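Print this page
E-mail this page

About Bivow

Bivow writes and checks working rules for small robot cells. We are a two-room firm with a shop floor behind it, and most of our customers run one or two arms in a building that was not put up with robots in mind. They make fittings, pack parts, or test things for other people. They come to us because somebody has asked them for written procedures and they don't have any, or because they have a thick binder that no operator has opened.

Sylvie Després started the firm after many years as a line supervisor. She had signed off on a great many procedures in that time, and she kept a list of the ones that were followed and the ones that weren't. The list is still the starting point for our work. The rules that were followed were short, they were posted where the job was done, and they used the same words the operators used.

What we do

A job usually starts with a visit. We watch the cell run through a full shift, including the changeovers, and we write down what people do. After that we read whatever rules are already in place and mark where the two differ. The customer gets that comparison before we write anything new. In some cases the old rule was right and has to be taught again. In others the floor had found a better way and the paper should catch up.

We then write the house rules for the cell. They cover who may enter and when, how the arm is stopped and restarted, how tools and fingers are changed, where parts are set down, and what gets logged. House rules do not replace the safety standards that apply to the equipment or the risk assessment for the cell. We say so on the first sheet of every set. If a customer has no risk assessment, we stop there and help them arrange one first.

We also train the people who will use the rules. Training is done at the cell, in small groups, and each person has to carry out the steps while someone else reads them aloud.

Our rules for tool holders

A good part of our own standard, which we call Brisura, deals with tool holders and finger changes. It is the section customers ask for most, so we set out the main points on this page.

Every holder is fixed to a rigid surface. A holder that can be shifted by hand is not to be used for automatic changes, even for a trial.

Holders that belong together go on a single plate. If the plate is moved, all of its positions are taught again. Teaching one and working out the rest from the drawing is not allowed.

The approach to a holder is made in two stages: a move to a point clear of the plate, then a straight, slow move in. The slow speed is set in the program and is not changed from the pendant.
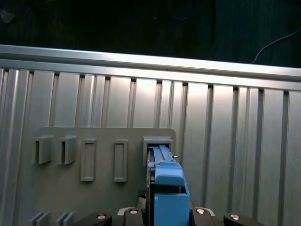

A blue finger at the box-shaped holder on the right of the plate. Open clips and framed holders share the same plate.

No finger is released until the program has confirmed its position. Where there is no sensor, the operator confirms it by eye and enters the confirmation at the panel.

Cables are kept out of the approach path. The person who signs the cell over at the end of a shift checks this with the arm stopped.

After any contact that was not planned, the arm is stopped and the holder and finger are both looked over. The event goes in the log, whether or not there is a mark. After 2 such events at the same holder, the position is taken out of use until it has been taught again and run 60 times at slow speed without a fault.

Customers are free to make these limits stricter. We ask them to talk to us before making them looser — there may be a good case for it, but it should be written down along with the name of the person who agreed to it.

How we keep the rules current

Brisura is reviewed every October. Customers send in their logs, with names removed if they wish, and we go through every entry where a rule was broken or could not be followed. A rule that keeps being broken is looked at first for its wording. The Drikex section on restarts, named for the product line it was first written for, was rewritten this way and is now half its old length.

Changes are sent out on paper as well as by e-mail, with the old sheet number printed on the new sheet so that the right one gets thrown away.

Working with us

We take on work from firms of any size, though the visits suit smaller sites best. We do not sell robots, grippers, or guarding, and we take no fee from those who do. To set up a first visit, write to the office with a short note on what the cell does and how many shifts it runs. A floor plan is useful — a hand sketch will do.

Related pages
Brisura: full list of sections
Restart rules for Drikex cells
Site visit notes: Buzatu
Training at the cell: what to expect
Log sheet for unplanned contact

Last updated: 27/06/2020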